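Perguntas frequentes sobre o Brorerow

Última atualização: 8 de dezembro

Esta página nasceu das mensagens que fomos recebendo desde que abrimos o Brorerow a gente de fora da Arnska. Muitas chegavam com as mesmas dúvidas, escritas de maneiras muito diferentes, e achámos que valia a pena juntar as respostas num só lugar, com calma e com o espaço que cada uma pede. Se a sua pergunta não estiver aqui, escreva-nos à mesma! Respondemos a tudo, às vezes com alguns dias de atraso.

O que é, afinal, o Brorerow?

É a camada de software que fica entre o planeador de tarefas e os controladores das juntas, pensada para estações com dois braços a trabalhar sobre a mesma mesa. O planeador diz "leva o copo para o tabuleiro"; o Brorerow decide qual dos braços vai, por onde vai, quando tem de esperar pelo outro e o que acontece se a perceção mudar de ideias a meio do caminho. Não substitui o planeador nem o firmware dos braços, e quem já tem uma coisa e outra a funcionar pode mantê-las tal como estão.

Preciso de ter dois braços para o usar?

Não precisa. Com um braço só, o módulo de coordenação fica inativo e o resto funciona normalmente: a geração de trajetórias, os limites de força, o registo dos episódios. Temos várias pessoas a usá-lo assim e a única queixa que nos chega é a de que o painel continua a mostrar a coluna do segundo braço, vazia e um pouco triste. Está na lista para arrumar.

Porque é que os dois braços às vezes ficam parados, como se estivessem à espera um do outro?

Esta é, de longe, a pergunta que mais recebemos, e merece uma resposta demorada. O Brorerow divide o espaço por cima da mesa em zonas, e cada braço tem de reservar uma zona antes de lá entrar. Se o esquerdo reserva a zona central e precisa a seguir da zona do lado direito, e o direito fez exatamente o contrário, temos um bloqueio clássico, daqueles que vêm em qualquer manual de sistemas operativos. O árbitro deteta a situação e manda um dos dois recuar para a última pose segura.

Até à versão de julho, o árbitro escolhia sempre o braço com menor prioridade, o que parecia sensato até o braço de menor prioridade ser o que tinha um objeto na mão. Recuar com um copo na garra é bem mais delicado do que recuar com a garra livre, sobretudo em movimentos rápidos. Agora a regra olha primeiro para o estado das garras e só depois para a prioridade.

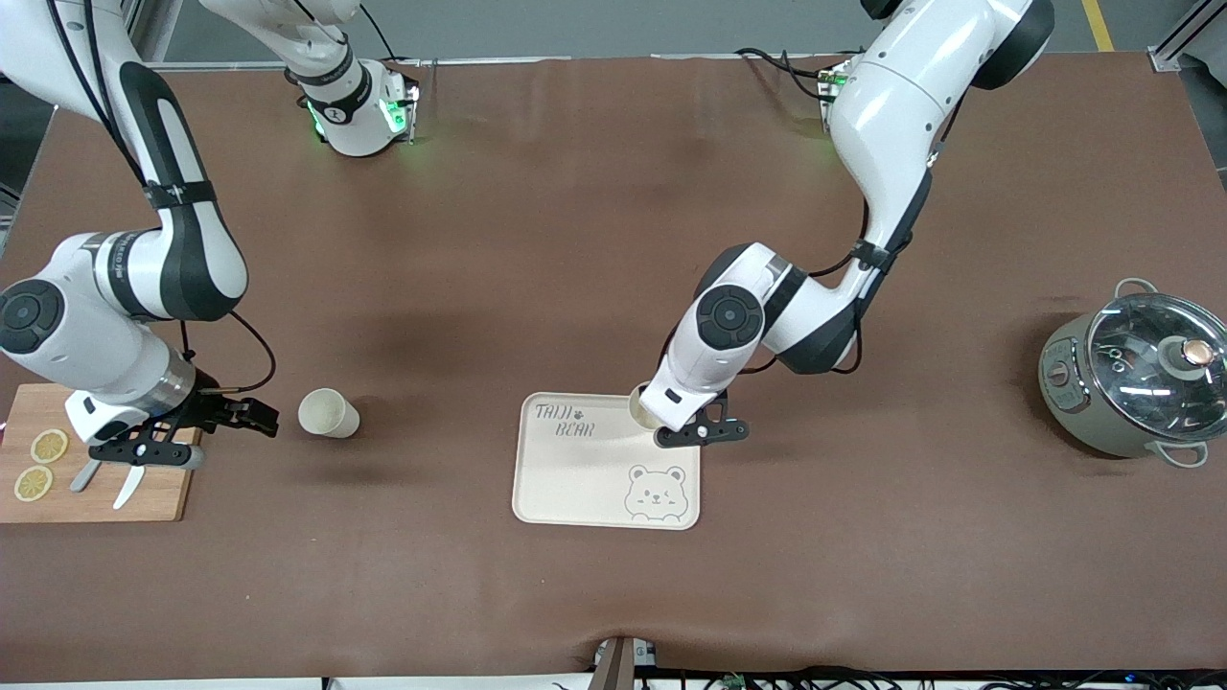

Se as duas garras estiverem ocupadas, o árbitro compara o comprimento do caminho de recuo e escolhe o mais curto. Há um parâmetro, espera_maxima, que define quanto tempo os braços podem ficar imóveis antes de o árbitro intervir; o valor de origem é de 300 milissegundos e, para a maior parte das mesas, serve bem. Se o baixar demasiado, vai ver os braços a recuar por qualquer coisinha, e se o subir muito fica com aquelas pausas compridas que deixam toda a gente na sala a olhar para o ecrã.

Como é que o sistema lida com objetos leves, como copos de papel?

Com algum cuidado e, confessamos, com alguma afinação manual. Um copo de papel cede quando é apertado, e o sinal de contacto sobe tão devagar que o detetor de preensão, configurado para objetos rígidos, continua a fechar os dedos muito depois do ponto em que devia ter parado. Para estes casos existe o perfil "macio", que olha para a variação da corrente do motor da garra e deixa de lado o valor absoluto. Ative-o por classe de objeto no ficheiro de preensão, e não globalmente, ou vai acabar por pegar numa tampa de vidro com a delicadeza errada.

Outra coisa que ajuda muito é a direção de aproximação. O gerador de poses propõe candidatos de lado e de cima, e no caso dos copos costumamos dar mais peso aos candidatos laterais, a meia altura. A bordadura, que é onde a perceção encontra os contornos mais nítidos e para onde tende a puxar a garra, é também uma zona que se deforma com facilidade.

E objetos transparentes ou brilhantes? A nuvem de pontos fica cheia de buracos.

Fica, e não conhecemos quem tenha resolvido isto por completo. Uma tampa de vidro com reflexos da luz do teto pode aparecer na profundidade como um furo, como uma superfície fantasma uns centímetros abaixo, ou como as duas coisas em leituras consecutivas. O que fazemos é usar a segmentação a cores para delimitar o objeto e, dentro desse contorno, ignorar a profundidade e recorrer à altura registada no modelo. O planeador de colisões acrescenta depois uma margem de 50 milímetros em volta. É conservador, sim, e em mesas muito cheias pode ser preciso reduzi-la, mas preferimos que o braço dê uma volta maior.

Se a sua panela ou o seu recipiente não tiver modelo, pode criar um volume simples (cilindro ou caixa) no editor de cenas. Não precisa de ser bonito. Um cilindro um pouco generoso, com as pegas lá dentro, resolve quase tudo.

As sombras dos braços atrapalham a perceção?

Atrapalharam-nos bastante no início! A sombra de um braço a passar sobre uma superfície lisa e uniforme era interpretada como um objeto novo, e o planeador, muito obediente, desviava-se dela. Hoje a perceção recebe a posição das juntas e calcula onde as sombras deverão cair, desde que a posição das luzes esteja definida no ficheiro da estação. Se esse campo ficar em branco, a correção não é aplicada e o programa não avisa. Sabemos que devia avisar.

Superfícies mate ajudam. Se a sua mesa for muito refletora, experimente cobri-la antes de passar uma tarde a mexer em limiares, e não se preocupe demasiado com uma ou outra ruga na cobertura: o filtro de plano tolera pequenas ondulações.

Com que frequência devo calibrar as câmaras?

Depende muito de quanto se mexe na estação. Em Cáceres, onde temos a bancada de testes principal, fazemos uma verificação rápida todas as manhãs e a calibração completa apenas quando a verificação dá um erro superior a 2 milímetros. Na bancada de Sternthorpe, que fica numa sala com mais passagem, a verificação é feita também depois do almoço.

A verificação rápida leva uns 2 minutos e corre com o comando brorerow verificar, com a mesa desimpedida e os braços na pose de repouso. Guarde os resultados. Um erro que cresce devagarinho, dia após dia, quase sempre aponta para um suporte com folga, e é muito mais fácil perceber isso numa série de valores do que numa leitura isolada.

Os cabos podem ser incluídos no modelo de colisão?

Em parte. Os cabos que seguem presos ao braço podem ser representados como uma folga extra à volta de cada elo, no parâmetro folga_cabos, e é isso que recomendamos. Os cabos que formam laços soltos, sobretudo junto ao antebraço, são outra história: a forma muda com a pose, e nós não a simulamos. O Renderizador mostra o volume estimado a cinzento, para se poder comparar com a realidade e alargar a folga onde fizer falta. Já os cabos pousados na mesa devem ser tratados como zona proibida, desenhada à mão no editor.

O planeador devolve "sem solução" e eu vejo perfeitamente que há caminho. O que se passa?

Respire fundo, acontece a todos. A causa mais comum é a pose final estar em colisão, e não o caminho. Quando se pousa um copo perto da borda levantada de um tabuleiro, por exemplo, os dedos da garra podem tocar no volume do tabuleiro mesmo que na realidade passem à justa. Abra o último episódio no visualizador, salte para a pose final e veja que pares de corpos estão a vermelho.

A segunda causa é um objeto desatualizado, ou seja, algo que a perceção viu há algum tempo, que entretanto foi tapado por um braço e que ficou na memória no sítio antigo. O comando brorerow esquecer limpa os objetos que não foram confirmados recentemente. Use-o com a estação parada, por favor.

Posso usar dados de teleoperação para treinar uma política própria e depois corrê-la aqui?

Pode, e é um uso de que gostamos muito. O gravador guarda juntas, garras e câmaras com o mesmo relógio, e o exportador trata do alinhamento. A política treinada entra no sistema como se fosse mais um planeador: propõe movimentos, e o árbitro de zonas e os limites de força continuam a ter a última palavra. A Renata Quiroga, que mantém esta parte do código, pede apenas que não se desliguem os limites "só para experimentar", porque os relatórios de erro que daí resultam são impossíveis de reproduzir e ela perde dias com eles.

Uma nota prática: grave também as tentativas falhadas e marque-as como tal. O exportador exclui-as por omissão, mas fazem muita falta quando se quer avaliar o detetor de preensão.

O Brorerow serve como sistema de segurança?

Não. O árbitro evita que os braços choquem um com o outro e com aquilo que a perceção conhece, e não foi concebido para proteger pessoas. A paragem de emergência e as barreiras da célula têm de ser independentes do nosso software, ligadas por hardware, e testadas por quem tenha competência para isso.

Como reporto um problema?

Anexe o episódio completo, o ficheiro da estação e a versão que está a usar, e conte-nos por palavras suas o que esperava que acontecesse. Esta última parte parece dispensável e é muitas vezes a mais útil. Pode escrever em português, espanhol ou inglês. Se o episódio for demasiado pesado para enviar, corte-o com brorerow recortar, deixando alguns segundos antes do momento em que as coisas correram mal.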